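How to Set Up Color-Coded Cleaning Cloths

Using one cloth for the whole home spreads dirt from room to room. A color for each room fixes that, and the setup takes 20 minutes.

What you need
Square cloths in at least three colors
Small clips
A permanent marker

Step 1. Clear a table and lay the cloths side by side in a row. Take off any plastic film and throw it out.

Step 2. Give each color a room. Some sets come with the room printed on the cloth. Mine has a pink one marked for the bedroom, with a house and a heart on it. If a cloth is plain, pick a room and write it near the border.

Step 3. Clip the cloths together so the set stays in one place until you need it.

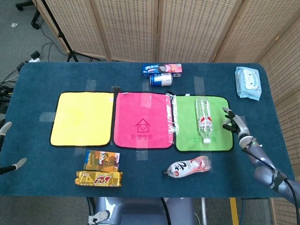
Step 4. Keep each cloth close to where it gets used. The bedroom cloth can go in a drawer, and the kitchen cloth on a hook by the sink. Put snacks and drinks away before you start wiping.

Step 5. Wash the cloths on Saturday, bathroom ones in a separate load. Skip fabric softener. Hang them to dry and clip them back together.

Replace a cloth when the edging starts to come loose.

Posted by Aileen Layug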